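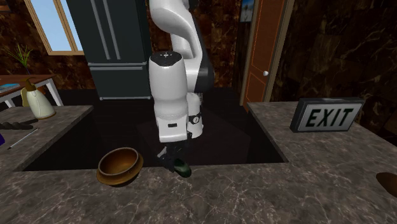

Andari Shared Kitchen, Trulidby
Minutes of the members' meeting, November

Present: Kurniawati Nasution (chair), Peter Hudec, Beatriz Bastos, Misaki Iwasaki, Hideaki Takeda (minutes)
Meeting opened at 6:15 p.m.

1. Minutes of the last meeting

Approved with one correction. Under Cold Storage, the sentence "Peter will move the stock pots" should read "Peter has moved the stock pots." Hideaki will correct the copy in the binder and the one on the website.

2. Matters arising

Back door. The closer has been replaced and the door now shuts on its own. It shuts hard. Beatriz has asked the landlord to send someone to adjust it. Members coming in before 6 a.m. are asked to hold the door until it latches, as the upstairs tenant has complained twice.

Labels. The new date labels are in the drawer under the scale. The old ones with the weak glue can be used for dry goods only. Misaki said she had found three tubs in the walk-in with no label of any kind and had thrown out two of them. The third was Peter's and he took it home.

Keys. Still waiting for one key from a former member. Kurniawati will write again. If there is no reply by the next meeting the lock will be changed and the cost taken from the deposit.

3. Walk-in cooler

The cooler ran warm on two mornings last month. The first time, the door had been left open a crack by a crate. The second time the door was closed and the seal was found to be torn along the bottom corner. Food from the top shelf was checked with the probe and everything above the safe limit was discarded. Members who lost stock were Misaki (custard base) and Hideaki (marinated tofu).

Peter has a quote of $379 for a new seal, fitted. He asked for a second quote and the company never called back. Beatriz asked if the hinge was worn too, and said a new seal would tear again if the door was hanging low. Peter did not know. It was agreed to have the hinge looked at on the same visit and to go ahead with the seal either way.

There was a long discussion on whether members should be paid back for lost stock. Misaki said she did not expect the full retail price but would like the cost of ingredients covered. Kurniawati read out the part of the member agreement that says food is stored at the member's own risk. Hideaki said that was fair when a member leaves the door open and less fair when the equipment fails. Beatriz agreed with Hideaki but was worried about setting a rule that could empty the repair fund in one bad summer.

Decision: Misaki and Hideaki will each get a credit of $75 on next month's hours. This is a one-time credit. Beatriz will draft wording for a storage loss rule, with a yearly cap, and bring it to the next meeting.

4. Booking system

The trial of Flotent ended last week. Members have now used it for two months alongside the paper calendar on the wall.

Comments for: bookings can be made from home, the reminder message comes the evening before, and it is clear who has the oven and who has only the prep table. Comments against: it logs people out, it will not let two members share one slot, and the colors for "held" and "confirmed" are too close to tell apart on a phone.

Peter would prefer to stay with paper. He said every mix-up this year came from somebody checking one calendar and not the other, and that the answer is to have one calendar. Misaki said she agreed there should be one calendar and that it should be the online one, since she lives across town and has twice driven in to write her name on a sheet. Kurniawati asked what happens when the internet is out. Beatriz offered to print the week's bookings each Sunday night and pin them inside the office door, to be used for reading only.

Decision: move to Flotent fully from the start of next month. The paper calendar comes down. Shared slots will be booked in one person's name with the other written in the notes box. Hideaki will send the logout problem to their help desk. To be looked at again in the spring. Peter asked that his objection be recorded.

5. Dry goods order

The group order through Tijani came in short again. Bread flour and rice were complete. Chickpeas were missing and the sugar was brown instead of white. The driver would not take the sugar back without a form, and the form has to be asked for by phone.

Beatriz has kept a list of the last few deliveries and has sent it to the supplier with a request for one person we can call. She will give them one more order before looking elsewhere. Misaki has taken the brown sugar at cost and will use it for gingerbread.

Hideaki reminded everyone that changes to the group order have to be in by noon the day before it is sent. Late changes last time were made by text, by email and on a piece of tape on the flour bin. From now on changes go on the order sheet only. Anything that is not on the sheet will not be ordered.

6. Cleaning

The following were raised by more than one member:

The floor drain by the dish sink is slow. Rice is going down it. Please use the strainer and empty it into the compost, then put it back.

The undersides of the prep tables are being missed. Kurniawati has added them to the end-of-shift list.

Sheet pans are being put away wet and are starting to spot. They should stand in the rack until dry, even if the next member is waiting for space.

Cloths. Blue for surfaces, white for dishes. The blue ones go in the bin with the lid.

Misaki asked if the deep clean could be moved from the morning to the afternoon. Peter bakes until 11 and said the afternoon suits him better as well. Agreed. The kitchen will be closed to bookings from 1 p.m. on the day, and everyone with a shelf is expected to clear and wipe it before then. The hood filters will go to soak the night before.

7. Holiday market

Trulidby has given us a double stall at the indoor end of the hall, next to the stairs. It is the same spot as last year except that the power outlet is now on our side.

Who is selling: Misaki (gingerbread, small tarts), Peter (rye and seeded loaves), Hideaki (pickles, noodle sauce), Kurniawati (peanut brittle, chili relish). Beatriz will not be selling and has offered to run the cash box and the card reader.

Last year the stall took in $497 in shared sales, meaning the mixed gift boxes, on top of what each member sold alone. The boxes were gone by lunch. It was agreed to make more of them and to start packing two evenings before. Kurniawati would like a card in each box listing what is inside and who made it, with allergens. Each member is to send her their ingredient list by the end of next week. She will not chase people for it, and a product with no list will be left out of the boxes.

Price of the box was discussed. Peter thought it was too cheap last year for what went in. Misaki thought a higher price would push it past what people spend on a gift for a neighbor. It was left as it was, with the loaf taken out and sold next to the box. Peter is content with this.

Parking for unloading is from 7 a.m. and the gate closes when the market opens. Hideaki will bring the van. He has room for the folding tables, the crates and one passenger.

Open question: whether relish can be offered as a taster. The market rules say tasters must be kept under a cover and served with single-use sticks. Kurniawati will check if our cake dome is good enough.

8. New member request

One request has come in, from a soup maker who now cooks at a church hall in the next town and needs two mornings a week. She has her food handler card and her own insurance. She has asked for burner space and very little oven time.

Peter was concerned about mornings, as the burners and the oven are on the same hood and it gets crowded. Beatriz thought it could work if the soup slot started after the first bake was out. It was agreed to offer a trial month. Kurniawati will show her around and go through the shelf, key and cleaning rules. She will take the low shelf on the left, which has been free since the summer.

9. Other business

The good bench scraper is missing. Misaki would like it back, no questions.

The radio stays off before 7 a.m. for the same reason as the back door.

Peter has two bags of spelt flour he will not use and they are free to anyone who asks him.

Hideaki will be away for the next meeting. Beatriz will take the minutes.

Actions

Peter: book the seal repair, ask for the hinge to be checked.
Beatriz: storage loss wording, door closer, weekly printout, supplier contact.
Hideaki: corrections to last minutes, help desk message, van.
Kurniawati: key letter, box cards, taster cover, new member visit.
Misaki: hood filters the night before the deep clean.
All: ingredient lists to Kurniawati, shelves cleared for the deep clean.

Meeting closed at 7:50 p.m.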